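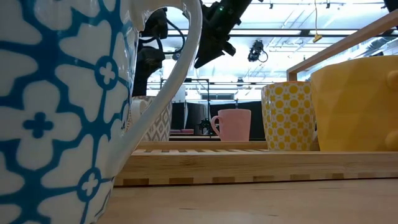 Gripper opens by itself mid-lift after e-stop reset

slatbench
OK so I'm posting this before I do something dumb. Two-arm tabletop setup, the job is picking up cups and mugs and putting them on a slatted tray. It had been running great! Then in February we updated the gripper firmware and now, every so often, after an e-stop and reset, the left gripper opens all the way on its own. If it's holding a mug at the time, the mug goes. So far I've lost one (ceramic, all over the bench, and my hand was closer than I'd like to admit).

The log from the last one, with my notes:

cycle 148: stop pressed, arm holding
reset pressed
GRIP_HOME requested
fingers open

I never asked for GRIP_HOME. Controller is a Pradton, grippers are Okeke with the stock fingers. Has anyone seen this?

mildtorque
Yep, same here after the same update. The gripper loses its position when power drops and then wants to home itself before it'll take commands. On the old firmware it waited for you. There should be a startup setting for it, mine was under Power-up behavior. Set it to hold.

wendell_k9
I'd look at the cable first. If yours has a loop at the wrist like mine did, the connector gets tugged every time the arm rotates over something tall. Mine browned out for a split second and homed itself with no e-stop involved at all.
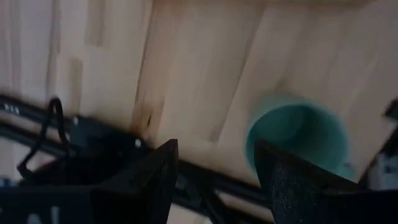

slatbench
Checked both last night. Startup setting was on "home", so score one for mildtorque. I wiggled the wrist cable with the arm powered and parked and got no dropout, but wendell I'm not ruling it out, I only tried it in one pose. The small cups don't worry me much. It's the heavy ones with big handles, where the arm has to come in from a funny angle and the cable has less slack.

mildtorque
I really think you're done. Set it to hold and get back to work.

wendell_k9
Disagree, sorry. "Hold" tells it what to do once it wakes up. If it's losing power you want to know why it's losing power. Run the arm through its full range with nothing in the fingers and log the supply voltage.

prerden_nights
Can I be the grump? Why is anybody's hand in there on a reset? We had a close call at the Sullstead shop, and the rule now is that you clear the table, step back, then press reset. I don't care what the firmware says it'll do. A reset is when things move.

slatbench
Fair, and yeah, that was on me. I was reaching for the tray. New rule as of this morning: anything in the gripper gets taken out by hand while the stop is still pressed, and reset happens from the far side of the bench.

mildtorque
Careful pulling things out with the stop pressed, some of those fingers keep squeezing. There's a manual release on mine, check yours.

slatbench
Update! Did the voltage log with empty fingers. There IS a dip, 3 times in one run, always with the wrist rotated hard left. Startup is on hold now and the fingers stay put after a reset. I also added a 2000 ms wait before the arm takes any motion command. Ordered 2 new wrist cables.

wendell_k9
Told you :) Leave more slack in the loop this time and tie it off above the wrist joint, not on it.

mildtorque
Fine, you were both right. Still say the setting is what broke the mug.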